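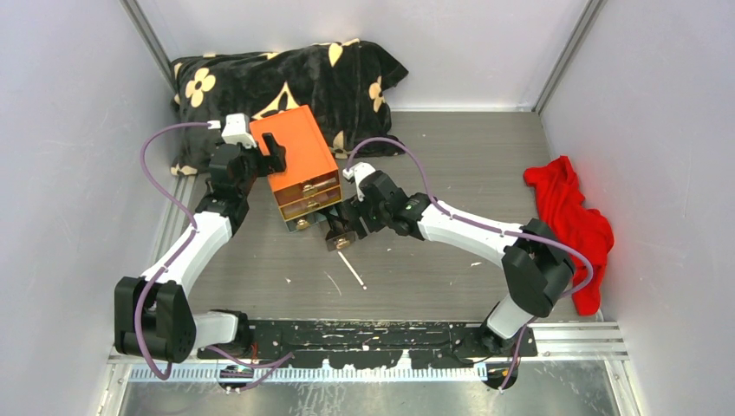 Minutes of the October meeting, Plostier Card Room

I took the minutes again, so these are in my words and in my order. If I've got something wrong, tell me before the next meeting and I'll fix it.

Started at 7.10 pm. We had enough for two full tables plus a few hanging about near the kettle, so we were well over quorum. Apologies came in from the Karitz lot, who had a home game on and picked that over us (noted!).

Last meeting's minutes

Accepted, with one correction. I'd written that the re-buy period at the winter event closed after level six. It was level four. Three of you emailed me about it, so that's fixed now and I've had my telling off.

Money

We've got $894 in the account after paying the hall and replacing the chips that went missing over winter. The door fee stays where it is. Someone suggested dropping it for anyone under 25, and I quite liked the idea, but most of the room felt we should see how summer goes first. We'll bring it up again in the new year.

The Urkska Cup

This took up most of the night, as you'd expect. Last year's cup drew 54 entries and we ran out of chairs before we ran out of players. This year the organisers at Urkska want us to host the final two stages again, and they've asked if we can stretch the field to 100. I said yes to the idea but wanted everyone to hear what it means, so I read out the list. More dealers, mainly. We can't have players dealing their own hands once we're past the first break - it slowed everything down last time and we had that awful argument over the exposed river card on table three.

We agreed:

Cap the field at 100, with alternates seated up to the end of level two and no later.

Eight-handed tables. I know some of you prefer nine, but the tables in the small room just aren't big enough and everybody ends up with an elbow in their stack.

Levels at 25 minutes until the dinner break, then 30. There was a push for 40 at the final table and I was all for it, but then we'd be finishing at two in the morning and the hall won't have it.

Big blind ante from level three. Passed easily, which surprised me after the fuss in autumn.

The payout structure was harder. One group wanted a flatter spread so more people go home with something, and the other wanted a proper first prize. We went back and forth for the best part of half an hour. In the end we voted to pay the top 12 per cent of the field, with first place getting just over a quarter of the pool. I'll do up a table and send it out so people can pick holes in it.

Phones at the table

Same conversation as last time. Phones are fine between hands, face down once cards are out, and no calls in your seat. First time is a warning, second time your hand is dead. A couple of people thought that was harsh. It's going in the rules sheet anyway, and we can soften it later if it turns nasty.

Moroz league

The Moroz league has invited us to send a team of six for their heads-up series. I played it two years ago and loved it - fast, friendly, terrible coffee. Matches are best of three and the travel is on us. If you're keen, put your name on the sheet by the door. If we get more than six we'll run a playoff here on a normal club night, nothing fancy, winner takes a seat and so on until the spots are gone.

Someone asked if the team could wear club colours. We don't have club colours. I've been asked to look into it, so I'll get a price on shirts.

Beginners' night

Going really well and I'm rapt about it! We had new faces at every session last month and a few have started coming along to the regular game. We need another person to help explain side pots, which I've now done so many times that I've started dreaming about them. Please see me if you can spare an hour.

Other business

The shuffling machine is still making the noise. We're going to hand shuffle until it's looked at.

Could whoever borrowed the spare dealer buttons please bring them back. We're down to one, plus the lid from a jam jar.

Moved that we start cup night registration at 5 pm instead of 5.30. Carried.

Closed at 9.05 pm, then cards.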